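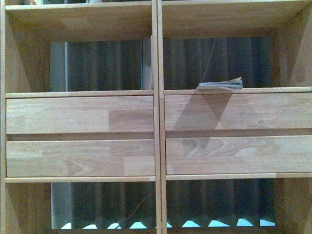 Shelving unit, upper compartments, front.

3 min read

Notebook entry – Wednesday, February
Mansour workshop, finishing room
Entered by Signe Overgaard. Read and initialed by Saqib Virk.

Purpose: to compare two hard-wax oils on pale, finger-jointed boards and to select one for the Pisberg reading room order. The client has asked for a finish that keeps the wood light and can be repaired on site without sanding a full surface.

Materials. Oil A is the Plindia clear, from the can opened last month. Oil B is the Plavlow natural, new can, stirred by hand until no sediment was felt on the stick. Test boards were cut from the offcut rack and numbered in pencil on the back, 1 to 11. Board 11 is the control and receives nothing. The odd numbers below it receive A and the even numbers receive B.

Preparation. All boards were sanded to 80 grit last week. Adel Ait Ali took them through the finer grits this morning and wiped them with a damp cloth to raise the grain. They were left on edge until 1:30 p.m. and then given a light final pass by hand. Board 4 has a small glue line near one end that did not come out with sanding. It was kept in the set, and any result at that end is to be disregarded.

Application. One thin coat, white pad, excess removed with cotton rag. Oil A spreads easily and leaves a slight drag when it has been on the surface too long. Oil B is thicker and requires more work at the joints between blocks, where it tends to collect. Hajar Shawky observed that warming the can in a bucket of water makes B easier to handle. We did not do so today, in order to keep the two methods alike, but it should be tried on a separate board.
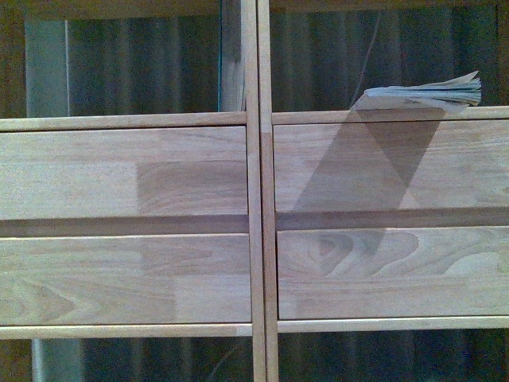 Color. Both oils deepen the darker blocks more than the lighter ones, so the contrast between neighboring strips increases. The effect is stronger with A. On board 3 the change was greater than the client is likely to accept, and board 6 is the closest to the bare control. Judgment was made by the north window at 3:15 p.m., and again under the bench lamp, where the difference between the oils was much harder to see. Future color readings should be made by the window only.

Consumption. The mixing cup for B was filled to 500 ml and 159 ml was used, including what remained in the pad. The figure for A was not recorded. The cup was rinsed before it was read, and the measurement must be repeated with the second coat.

Disposal. Oily rags were laid flat on the outside rack to dry. Staff are reminded that rags are not to be folded or placed in the bin under the bench, where one was found on arrival today.

Open points
– Water ring test on boards 1, 2 and 11, after the second coat has cured.
– Fadwa Ghoneim to ask the client whether a small amount of white pigment would be acceptable in B.
– Replace the white pads. The present ones shed fibers on boards 7 and 8.
– Confirm the stated recoat time for B. The label and the data sheet do not agree – the longer interval applies until the supplier has replied.

Second coat to be applied by Adel Ait Ali. Boards remain on the drying rack and are not to be moved.

2 comments · 0 shares
Search this notebook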